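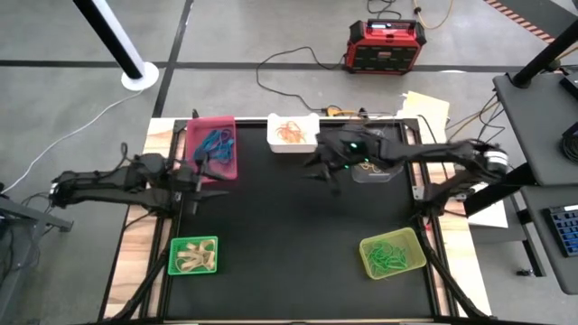 Handout 4: Nodes, stake and rewards

In the last lecture we looked at how a transaction goes into a block. Today we look at who runs the machines and why they spend money on it. Please read this handout before the exercise class, where Jabari Nyaga will help you with the calculations.

1. Words we will use

A node is a computer that keeps a copy of the ledger and speaks with other nodes. A validator is a node that also votes on new blocks. The stake is the amount of tokens a validator locks, and it can lose a part of it when it breaks the rules. This loss is called slashing.

Students often mix up slashing with missed rewards. If your node is offline for one hour, in most networks you only earn less. If your node signs two different blocks for the same height, you are slashed.
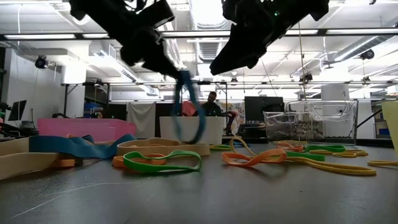
Notes by Rasa Dzene
Revised June 6, 2021

2. The Vorkari model

For our calculations we use Vorkari, the small network from the course. It has 40 validators. In each period, which we call an epoch, the network pays 800 tokens in total. The payment is divided by stake, so a validator with 5 percent of the stake receives 40 tokens before commission.

A delegator is a person who has tokens but does not want to run a node. She gives her stake to a validator and pays a commission. The tokens stay in her wallet, but they are locked. In Vorkari she must wait 22 epochs after she asks to unlock them. Many of you forgot this waiting time in the July test last year.

3. Wallets

The wallet does not hold tokens. It holds the keys, and the balance is read from the ledger. A light wallet asks a node for this balance, so it must trust the node or check a proof. We will study the proof in Handout 5.

4. For the exercise class

Calculate the reward of a delegator who has 2 percent of the stake, when the commission is 10 percent. Then repeat it for a total payment of 833 tokens. Write down each step, also the easy ones.

Questions about the grading go to Nga Mạc.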